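Shared desks at Evton to be cleared at end of each day under new rules

By Sayaka Ebihara
April

Staff at the Evton office building will be asked to clear the middle of every shared desk before they leave, under rules that take effect at the start of next month. Keyboards, mice and small electrical items may stay, provided they are kept to the ends or the rear edge of the desk.
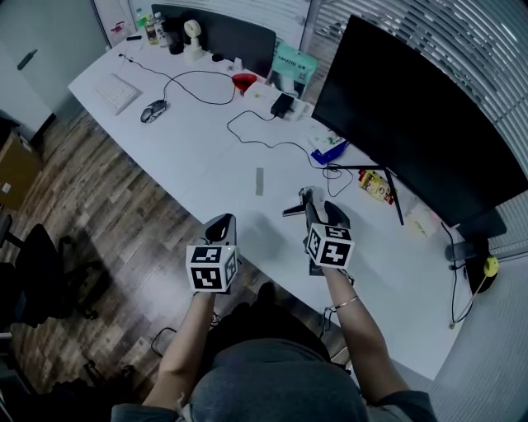

The rules apply to all 400 desks in the building, on both the upper and lower floors. They replace separate arrangements made by individual teams, some of which allowed items to be left anywhere and others of which required a bare surface. The building's tenants agreed a single text in the spring after a trial on the lower floor.

Under the new text, each desk is divided into three parts. The working area is the central section from the front edge to the rear, and must be free of loose items by 6.30 pm. The side areas are for input devices. The rear strip is for drinks, cups and personal equipment such as desk fans. Paper may not be left in any of the three.

Marlene Dantas, who manages the building for Evton, said the main purpose was to let the evening cleaners wipe the surfaces without moving things.

"White desks show marks very quickly," she said. "During the trial the cleaners were going round objects, and there were rings and dust lines by the end of the week. If the middle is clear they can do one pass and move on."

Drinks containers were the most disputed point. An early draft would have banned bottles of any kind on desks overnight. The final version permits closed bottles on the rear strip, but open cups must be emptied and taken to the kitchen. Bottles left for more than two nights will be removed and recycled, whether or not they are empty.

Desk fans are allowed until the end of September. They must stand on a flat base, be switched off at the socket when the desk is not in use, and be no taller than the screen dividers. Clip-on fans are not permitted, as the clips have damaged the edging on several desks.

Tape is treated separately. Strips used to mark positions on the surface may stay in place for the length of a booking. They must be of a low-tack type and be peeled off by the person who put them down. Cleaners will not remove tape, and any residue will be reported to the team that last booked the desk. A solvent wipe for residue is kept in the supply cupboard on each floor. It should not be used on keyboards or on the wooden flooring.

Cables are to be kept off the front half of the desk where their length allows. The rules do not require them to be tied, although reusable ties will be available. Staff with wired mice are advised to run the cable along the rear edge.

Orhun Uçar, who represents the upper-floor tenants, said most of his members already worked in this way. His one objection was to the time limit. Teams that work late will be able to apply for a later clearing time of 9 pm, and 16 desks near the east stairs have been set aside for them.

Storage is being increased to match. Plurkitz, the supplier of the existing furniture, is to fit 12 additional locker units in the corridors. Each has a shelf wide enough for a full-size keyboard, and a charging socket. Lockers will be allocated by team and cannot be reserved by individuals.

There will be no penalty for a first or second breach. Items found in the working area will be moved to a tray at the end of the row and kept for five working days. After that they will go to lost property at the front desk.

The rules will be reviewed after one quarter. Comments can be left at the front desk or sent to Cuiping Dai in the facilities office, who also holds printed copies of the full text.

Related items
Kitchen opening hours extended on lower floor
Plurkitz to replace damaged desk edging
Quieter floor covering planned for east stairs
Recycling points: what goes where
Changes to evening cleaning rota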